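Questions about our robot arm build

I am Vsevolod Kovalchuk and I keep this page for the Panasiuk shared workshop. Many visitors write to us with the same questions, so I collected the answers in one place. Please excuse my English, it is my third language.

What is the project called, and who works on it?

The project is called Semasley. It is one arm with one hand, and we try to teach it small jobs at a normal desk. Zoi Makris does the mechanical part, Ustyna Fedoruk writes the software, and I do the wiring and this page.

Can I build it at home?

Yes, if you have a solid desk and patience with bolts. My first version stood in my kitchen for one winter. The arm alone needed 94 bolts, and I had to open many of them again after I forgot a cable inside. At the workshop it is more comfortable, there is more floor and you can leave your work overnight.

How much did it cost?

Up to now we paid 1,447 dollars. This covers the motors, the links, the hand and the power supply. It does not cover the desk or the tools, which belong to the workshop. The hand was the most expensive piece.

Which objects do you practice with?

Ordinary ones from the workshop shelves. A power strip with an adapter is a good exercise for the hand, and so are a puzzle cube, switch panels and cylinders that stand in a block. Small capacitors are much harder, and we are still far from picking them one by one.
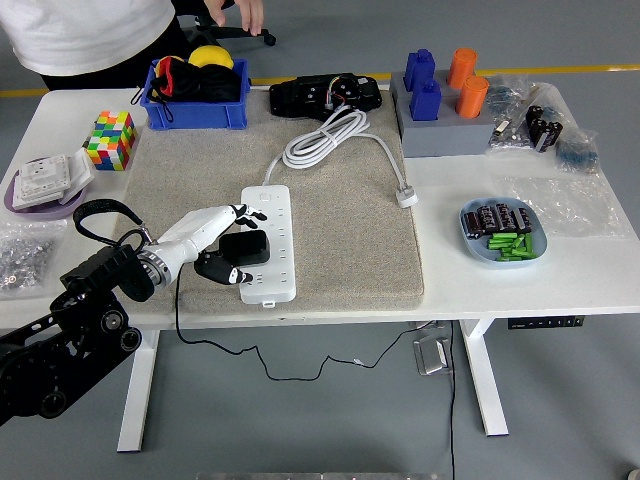 The hand at the black adapter on the power strip.

Why do you put a mat on the desk?

On the bare desktop, light objects slide away when a finger pushes them from the side. We tried rubber first, but it held the objects too strongly. A textured mat is a good middle. You can buy a cheap one, only check that it lies flat at the corners.

Does the arm work alone?

No. Our rule is that one person always stands at the desk when the motors have power. This person can put the objects back in place and can stop the arm. Before you reach into the work area, say it loudly to the person at the keyboard. We wrote this rule in November after Zoi got a pinched finger – nothing serious, but she was angry for the whole evening.
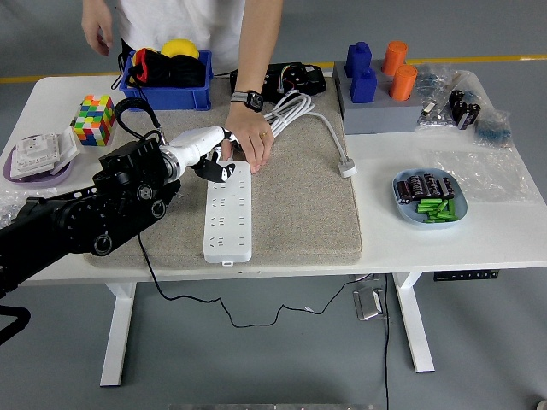
Cables are the other thing you should think about early. In my kitchen version I made the arm cable too short, and it pulled on the connector each time the elbow opened. Leave a generous loop, and move the arm slowly by hand through its full range before you fix anything with ties.

Which software do you use?

Ustyna wrote her own control program, named Flomix. She will share it when the comments inside are in English. At the moment they are in three languages, and one of them is mostly abbreviations.

Can I come and try?

Yes, we meet at 18:00 and we have open evenings twice per month. Please write before you come. Long hair must be tied, and no loose sleeves near the arm. Children are welcome together with an adult.

I have an old motor or electronics. Do you want it?

Motors yes, if they still turn. Please no printers, we have enough of them for many years.

Comments (4)

Nkechi Idahosa
What torque do you use for the bolts in the finger joints? Mine become loose after 20 minutes.

Vsevolod Kovalchuk
Nkechi, we tighten by hand with a short key and put a small drop of thread glue, the weak type. Let it dry one night. If the joint feels stiff after that, open it half a turn.

Chepkoech Barasa
We have a similar arm at the Dreltley makerspace and we also had the problem with rubber mats. Bought an offcut from a carpet shop and it works fine. Will Flomix run on an older laptop?

Ustyna Fedoruk
It runs on mine, and mine is very old. Write to me and I will send you the present version, with the comments as they are.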